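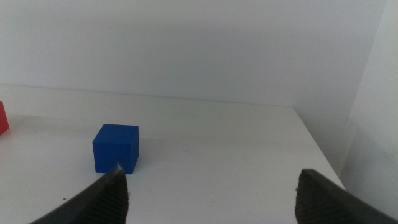 Surine: What Color Does to a Plain Little Cube

My project for the design studio at Clakmont started out as something much bigger (a whole toy set, with a box and a logo and everything!) and shrank down to plain cubes on a white table. I'm glad it did. I called the set Surine back when it was still going to be a toy, and the name stuck.

What I wanted to find out was pretty simple. If you take the same basic shape and only change the color, do people still see the same shape? My hunch was that a dark color would look heavier and a bright one would look closer, and I wanted to test that on real classmates with real objects, on a real table.

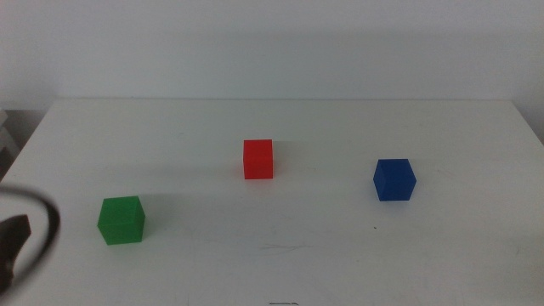 by Cúc Triệu
Clakmont Design Studio, first-year project report

I picked white for the table because I wanted the cubes to be the only color around, and the plain wall behind it helped a lot. I spread them out with plenty of space between them and put the red one a little farther back. That was on purpose, kind of a mean trick, to see if a bright color could beat distance.

Then I asked 12 people from the studio to stand at the table and tell me which cube looked nearest, which looked heaviest, and which one they'd pick up first. Most of them went for red when I asked about picking up, even with it sitting at the back. Blue won heaviest by a mile. One person changed her answer every time she moved her head, so I wrote down all of her answers and gave up on making a neat chart.

The blue cube ended up being my favorite to look at. From a bit above you get three different blues out of one color: the top is lightest, the front is deeper, and the skinny side on the right goes darker still. I tried to match those in colored pencil for my Leden sketchbook and went through about 100 little swatches before I liked any of them. The shadow was easier, just a soft gray smudge! 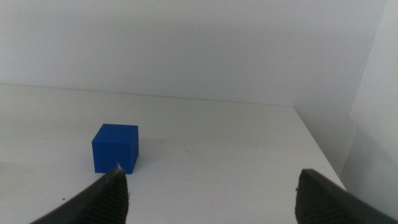

What I'd change

White tables show everything. Every smudge shows up, and I spent way too long wiping instead of asking questions. I'd also run the test in August, when the studio gets more daylight, and then again late in the evening, to see if blue still wins heaviest. And I'd like to try some pale colors next, maybe a gray that's close to the wall.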